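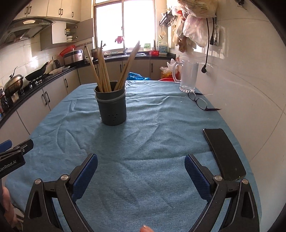 Why keep chopsticks upright in a perforated holder? Air reaches the damp ends, and water that runs down the sticks can leave through the holes near the base.

Zundetti, a maker of kitchen storage goods, published revised care instructions on 23 August 2018 for its line of cylindrical utensil holders. The two-page sheet replaces the printed card packed with the holders until now and applies to all sizes. The holders themselves are unchanged.

The main change concerns drying. The old card told owners to shake off chopsticks and wooden spatulas and put them straight into the holder. The new sheet asks that they be wiped with a dry cloth and left flat on a rack or towel for at least 12 minutes first. Wooden pieces may then go in the holder, handle end down, with enough slack in the bundle for the sticks to lean apart.

Tight packing is listed as the most common cause of dark spots on light wood. Where sticks touch along their full length, water stays in the gap and the surface dries unevenly. The sheet gives no fixed limit on the number of sticks. It says only that a single chopstick should lift out without pulling up the ones beside it.

A second section deals with placement. The perforations sit low on the wall of the cylinder, so any water that collects inside drains onto whatever is under it. On a bare wooden tabletop this can leave a ring. Zundetti recommends a saucer, a tray or a folded terry cloth — the last to be changed when it feels damp. Phones and other electronics should be kept clear of the base after freshly washed utensils have been put back.

The revision follows a survey by Willems, a retailer that carries the holders in its stores and by mail. Willems received 414 replies from customers who had bought a utensil holder of any make in the previous year. Almost 100 reported staining or a musty smell on wooden utensils. Most of those said they put the utensils away directly from the sink. The survey did not separate the results by holder material or by type of wood.

Cleaning intervals have also been changed. The holder should be emptied and washed every 6 days in regular use, with a narrow bottle brush run through the perforations from the inside. The old card said once a month. Starch from rice water is named as the residue most likely to block the holes. Dish soap and warm water are sufficient, and bleach should not be used on the gray finish.

Tandar and Viria, which sell similar holders, have not changed their instructions. Viria's card already calls for air drying but does not give a time. Tandar's covers metal utensils only.

The new sheet is available at Willems service counters and will be packed with holders shipped from October onward. Owners of earlier holders can request a copy by mail at no charge. A large-print version is in preparation.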